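So the new fingers finally came in the mail, and I've been squeezing things with them pretty much every evening since! If you read my August post you know I was fed up with the old set, the hard gray ones I got from Brerneo. They were fine on boxes and useless on anything with a curve.

I put the two sets through the same 17 objects, three tries each, one evening per set. Same table, same lamp, same me getting grumpy near the end. The old Brerneo fingers did okay on the books and the boxes and then fell apart on anything squashy. The Serrano fingers (black ridged pads with a soft orange insert behind them) give a little when you close on something, and wow, I did not expect to feel that in my hand as much as I do. You squeeze and the thing kind of settles in.

Books are still a pain, though. A paperback lying flat on a table is just miserable to get under with either set, and I ended up nudging it to the edge every time. I know, cheating. A stack is easier if you only want the top one, but the ridges like to grab two covers at once.

Also the swap took me forever. Four tiny screws a side in my kit, and I dropped one into the carpet and spent about 111 years looking for it. Buy spares. Kuleldale sells them in little bags and the shipping is cheap.

Shoes were what I really wanted to see. I'd been going in from the toe, and with the old fingers the shoe would spin away from me. Coming in from both sides with the hand held low works a lot better with the soft ones - I only lost it once out of three. 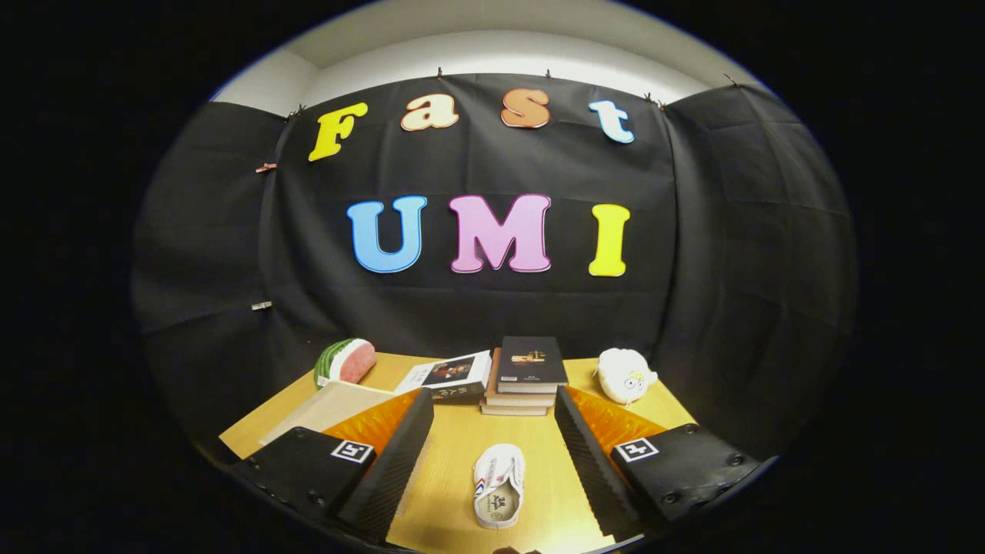
Lining up on the white sneaker, soft fingers on.

Next I want to try the Griswood pads, which are flatter and supposedly better on paper. I also need to redo the camera calibration, it's been off by a bit ever since I bumped the mount on the door frame. If you've used the Griswood ones on thin stuff, leave me a comment!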